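3.2 Trying the Kulus kit on crumpled denim

We bought the Kulus starter kit from Widmer in June, mostly because our lab at Kerkton wanted to know if an off-the-shelf package could cope with clothes. The brochure promises "garment-ready handling", which is a pretty big call, so I picked jeans. They're heavy, they're stiff in odd spots, and they don't come out of a bundle the same way twice!

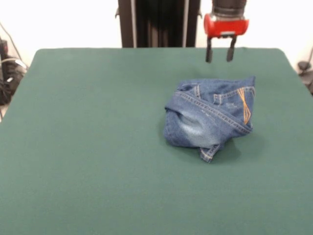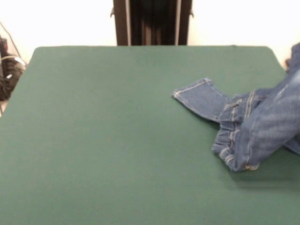
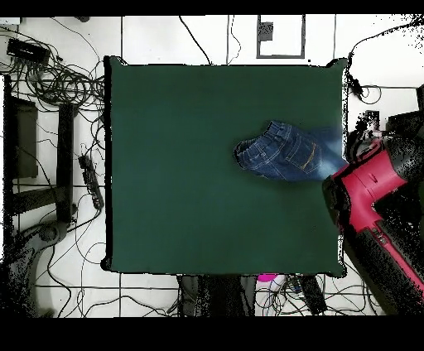
Figure 4. The jeans task on the green work surface, from two viewpoints. Top: open gripper over the bundled jeans. Middle: part of the denim blurred, the rest lying on the cloth. Bottom: second viewpoint, with the gripper at the right edge of the surface.

I ran 124 trials over 11 sessions, and the kit's own software logged 1,879 grasp attempts (it counts every closing of the fingers, including the hopeless ones). Setup was the nicest part. Calibration took me 16 minutes the first time, and I'm not a patient reader of manuals. The grasp planner likes waistbands and belt loops, fair enough, but it also has a soft spot for back pockets. My guess is that the bright stitching gives it strong edges to latch onto, though I haven't tested that on a plain pair yet.

What I'd grumble about is the replanning. Once the fabric starts moving, the planner keeps working from its last still view, so a leg that has swung around gets treated as if it never left. Widmer sells the Brasberg tracking module for exactly this, at extra cost, and we didn't have it for these trials. Results by starting shape are in Section 4, with the towel runs kept separate.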